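## 4. Finger pads: checking and replacing

The Skalteck leaflet says the pads last 3000 closes. We have not seen that. Modupe Nnaji logged ours and they started slipping on thin cloth at nearly 2000, so treat the leaflet as a hope and check every Tuesday.

You need the small screwdriver, a lint-free rag and a spare pair of pads from the Koech drawer. Do not use the Rodum pads. They are sold as a match and they may be one on paper, but two pairs came off in April.

1. Open the fingers all the way and let go of the handle.
2. Wipe both pads with the rag. If the texture still feels sharp under your thumb, stop and put the gripper back to work.
3. Loosen the screw beside each pad. A half turn is plenty.
4. Slide the old pad off. Pull straight – twisting bends the finger.
5. Push the new pad on until it stops, then tighten the screw until it just bites.
6. Close the fingers slowly, five times, and watch that the pads meet along their full width.

**Caution:** Do not glue a loose pad. Mwangi Athumani had to scrap a finger over this.

**Note:** The "self-centering" claim in the leaflet deserves no trust. Center the pads by eye.

### 4.1 Test on cloth
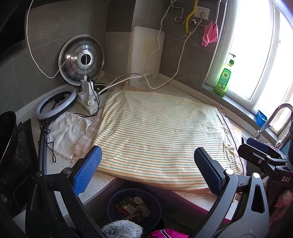
Fold a dish cloth flat and pick it up by one edge, 30 times. Fewer than 28 clean lifts is a fail, whatever the Vesham software reports. It scores a lift as good once the fingers close, even on air.

7. After a fail, repeat steps 5 and 6 once.
8. After a second fail, tag the gripper and leave it for Felista Shirima.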